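Skillundale Live/Work Unit
Set-up and Care Guide, part 4: Desk corner and open floor

Read this part before you move furniture or put the desk into use. Keep all the bags and wrapping together until the furniture is in position.

4.1 Before you start

1. Pick up loose items from the floor, including plastic bags, cords and packing scraps.
2. Check the floor by daylight from the big window. Grit shows up better with the ceiling lights off.
3. Keep the foot of the stairs clear. Chairs and boxes go under the window or along the wall.
4. Decide where the desk will stand. Allow room to pull a chair back from it.
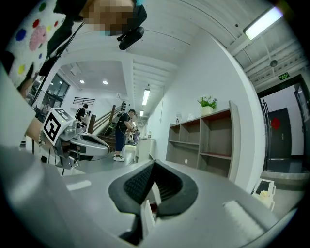

5. Open the high vent if you are unpacking new furniture. The smell from fresh board usually fades in a day or two.

NOTE: Cords that cross a walkway should be lifted or rerouted before anyone carries furniture past them.

4.2 Placing the desk and bookcase

1. Empty the drawer and shelves. Do not move the desk loaded.
2. Lift the desk with two people, one at each end. Do not drag it. The gloss finish on the floor scratches easily and cannot be spot-repaired.
3. Set the bookcase against the end of the desk. If you have the Medve joining kit, fit both screws finger-tight, check that the tops are level, then tighten.
4. Stand the small white cabinet beside the desk, against the wall. Keep the load on top under 16 pounds.
5. Put the wicker chair where its legs will not catch on cords. Fit a felt pad to each leg.

CAUTION: Never pull the bookcase toward you by a shelf.
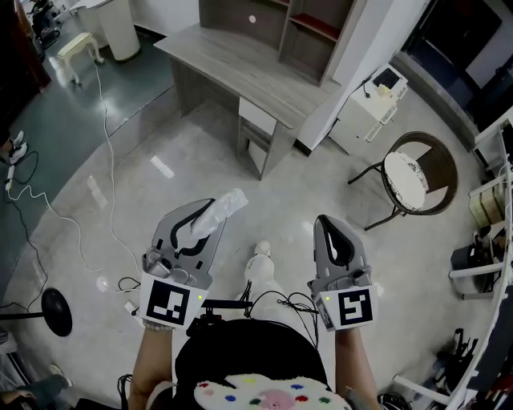
FLOOR CARE

Collect plastic bags first. A clear bag is hard to see on a pale shiny floor and slides underfoot. Crumple each one and put it straight into the recycling sack.

Sweep with a soft broom, then damp mop with Plitow floor soap, 2 capfuls to a bucket. Let the floor dry before putting chairs back. Do not use wax or scouring powder.

4.3 Desk drawer

1. Pull the drawer by the center of the front. It should slide without lifting.
2. If it sticks, take everything out and look for a bag or paper caught behind it.
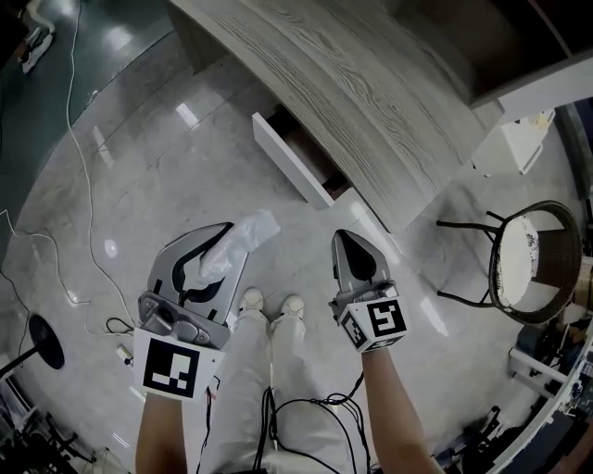
3. Wipe the inside with a dry cloth and push the drawer fully closed. An open drawer is easy to walk into, and leaning on it will bend the runners.

Replacement runners and felt pads can be ordered from Ostanside. Quote part 200 for the runners.

Revised 29 January 2020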